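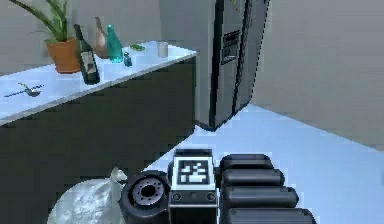
Kwabena Baidoo wrote in the earlier thread on this topic that the height of a new floor should be settled before any door is ordered, and that most disputes between owners' associations and installers begin when this is done the other way around. I have read that thread in full and agree with the principle. My association has, however, already reached the point he warns against, and I am requesting guidance on how to proceed.

New floor is higher than the old one: who is responsible for trimming the doors?
Posted in Home and Building, Floors and Doors
Posted by Quaye Court Owners

Our association manages a residential building with 11 units and a shared kitchen and dining room on the ground floor. The shared room measures 280 square feet. It is entered from the hall through double doors, which were replaced last year at the association's expense.

In August the association accepted an estimate of $1,762 from a local firm, Drollus, for a new sheet floor in the shared room. The estimate covers removal of the existing covering, preparation of the base, the new material, adhesive, and labor. It does not mention the doors. It contains one line reading "make good at thresholds," which our members have understood in different ways.

The installer has since visited and advised that the base is uneven and requires a leveling layer. The finished surface will therefore be higher than the present one, and the doors, which clear the present floor by a small margin, will not clear the new one. The installer's position is that trimming doors is carpentry and falls outside the estimate. The position of several of our members is that a floor on which the doors cannot open has not been properly completed. 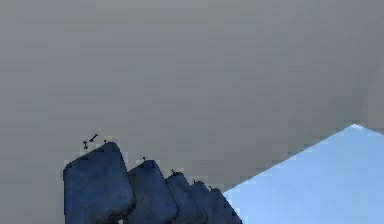 The association therefore wishes to establish the following before work begins. First, whether "make good at thresholds" is generally taken to include the doors themselves or only the strip between the two floors. Second, whether the doors may be trimmed without affecting the manufacturer's warranty. Third, whether it would be acceptable to slope the leveling layer downward near the opening so that the doors need no alteration. A member with some experience in construction has suggested this last approach and considers it routine.

We would also welcome advice on whether the doors should be taken down before the floor is laid or afterward. The room is in daily use from 6 a.m. and we would like to keep the period without doors as short as possible, as cooking odors travel into the hall and have been the subject of complaints in the past.

Answers from persons with experience in shared buildings would be preferred, although all replies will be read and passed to the members.

Posted by L. Tressman

Slope it. We had the same problem in a church hall and the man just feathered the compound out toward the doorway. The doors have been fine. I would not pay anyone to take down good doors for that.

Comment from Quaye Court Owners: Thank you. May we ask what type of floor was laid over the sloped section, and whether there has been any lifting at the edge?

Comment from L. Tressman: Carpet. I could not say about vinyl.

Posted by Former Site Supervisor

I would respectfully advise against the previous answer for a sheet floor. Carpet tolerates a change in level that a thin resilient material will display very plainly, particularly where light enters from the side. A slope at a doorway is also the point where people carry trays and push carts. If any resident uses a walker or a wheelchair, the association should take the matter seriously and seek local advice on what change in level is allowed at an entrance.

On the wording of the estimate, my experience is that "make good at thresholds" refers to the strip, the edge of the floor, and any filling needed between the old surface and the new. I have not known it to include the doors. That said, the phrase has no fixed meaning. What matters is what the two parties understood when the estimate was accepted, and if the installer measured the room with the doors in place, the association has fair grounds to ask why the clearance was not raised at that time. I would put the question in a polite letter and propose sharing the carpenter's charge. Firms that hope for further work in the building will often agree.

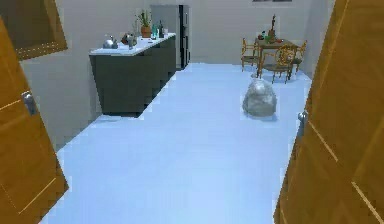

Clearance should be measured along the full sweep of each door and never only at the closed position. A floor which is uneven enough to need leveling will commonly have a high spot somewhere out from the opening, and a door that passes freely over the threshold may bind when it is halfway open. The doors should be moved through their whole range with a spacer of the same thickness as the intended build-up laid at several places beneath them. With a pair of wooden doors like these, standing open on both sides with the lever handles on their facing edges, the check has to be made separately for each door. Mark the lowest clearance found on each one. The two figures frequently differ, and the carpenter will need both, as the bottom edges should line up when the doors are closed.

As to the warranty, the association should locate the paperwork supplied with the doors. Solid wooden doors can usually be trimmed by a modest amount at the bottom, provided the cut edge is sealed promptly with the finish named by the maker. Doors with a hollow or composite core have a solid strip at the foot, and the permitted trim is limited by the depth of that strip. If the doors carry a fire rating, no trimming should take place until the maker has confirmed in writing what is allowed. A door between a kitchen and a shared hall may well be rated. Look for a label on the hinge edge or the top edge.

The order of work I would recommend is as follows:

Confirm the finished floor height in writing with the installer, including adhesive.
Check the sweep of both doors and record the clearances.
Obtain the carpenter's price and the maker's answer on trimming.
Take the doors down on the morning the installer begins.
Have them trimmed and sealed while the floor is being laid.
Rehang them once the installer has confirmed that the floor may be walked on.

If the finish on the cut edges needs a second coat, allow for it. I have seen doors rehung overnight with one coat and brought back down the following spring, swollen along the foot.

Comment from Quaye Court Owners: This is most helpful. We have found a label on the top edge of one door and have written to the maker, Flonari, for clarification. The label on the second door has been painted over.

Comment from Former Site Supervisor: Quote the order number for the pair if you still have the invoice. They should be able to identify both doors from that. 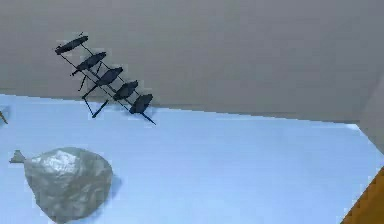 By Bromow Housing Advice Desk
Replied at 4:40 p.m. | Member reply | Marked helpful

The Advice Desk supports small owners' associations with maintenance questions of this type. The reply above is sound on the technical side, and we wish to add some remarks on procedure.

An accepted estimate can be changed only by agreement of both parties. We suggest that the association ask Drollus for a written change to the estimate before the start date. It should state the thickness of the leveling layer, the finished height at the doorway, the type and color of the threshold strip, and who will remove and rehang the doors. If the leveling layer was not in the original price, the change should also state whether the total of $1,762 still applies. Your message does not make this clear, and in our experience the leveling layer is a larger source of disagreement than the doors.

The association should also review its own rules on spending. Many small associations require a vote for work on shared property above a set amount, and some treat the doors and the floor of the same room as one project for this purpose. If the combined cost passes the limit, a vote on the floor alone may not be sufficient.

With regard to odors while the doors are down, a temporary zippered plastic screen can be fixed across the opening on the hall side. The association should ask the installer whether the adhesive requires ventilation for a set period, and give residents written notice if windows must remain open. The screen should not be used where the opening forms part of an escape route unless the local fire office has agreed to it.

We would advise against withholding payment from the installer over the doors alone. If the floor has been laid to the agreed height and is free of defects, the firm is likely to be entitled to its price. A claim concerning the doors can be pursued separately.

Finally, please keep offcuts of the new flooring. A piece large enough to patch the area near the doorway should be rolled with the face outward and stored indoors.

Comment from Quaye Court Owners: The leveling layer was not in the original price. We have now asked Drollus for a written change and will also raise the rule on combined spending with the members. The room will remain in use until the maker has replied.

Comment from L. Tressman: I withdraw what I said about sloping it if there is no carpet.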